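I've had the Garnlow arm kit on loan since June, and I keep getting the same two questions in the comments: is it any good, and does it do laundry? So let's do laundry.

Quick recap if you're new. Garnlow sells the arm, the two-finger gripper and the little wrist camera as one bundle, and Pumton makes the software that comes preloaded on it. You can buy the bits separately, but Dagmar Polák (she runs the Clanda forum, hi Dagmar!) warned me off that, and after reading the wiring thread I believe her. My bundle came in at $1984, and then the longer cable pushed it to $2068. Ouch. They do sell a shorter arm for less, but it wouldn't reach my washer.

Setup took me an evening, mostly because I skipped page 20 of the manual, the one about leveling the base. Don't skip page 20! The arm leaned a tiny bit and every grab landed off to one side. Once I fixed that I moved on to the washer, which I'd been putting off because glass doors and cameras don't get along. The Pumton app lets you watch the wrist view live on your phone, and I ended up liking that more than anything else in the box.
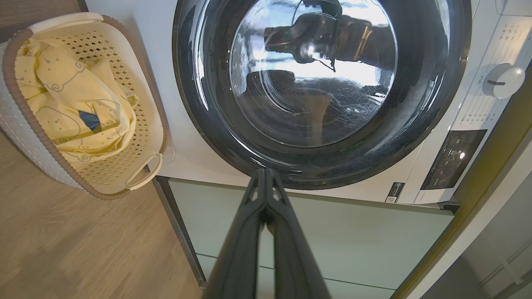 Wrist cam view down at the washer door, bear print waiting in the basket.

See the gripper reflected in the glass? I worried about that a lot. My first few tries with the default settings were a mess, so I wrote to support and got Pieter Jacobs, who told me to turn on the "shiny surface" option and lower the approach speed. Big difference. I still wouldn't leave it alone with the door, but I've stopped hovering with my hand on the stop button.

The fingers are long and pointy at the ends, great for getting hold of an edge of fabric and not so great for scooping up a pile. Ngubane makes soft tips that are supposed to fit, and I have a pair coming.

Would I pay for it myself? At $2000 even I'd probably say yes, but I'm a sucker for this stuff. If you just want clean shirts, keep using your arms. Soft tips next time, if the mail ever gets here.

Questions? Use the contact page | © Please ask before reposting | Back to top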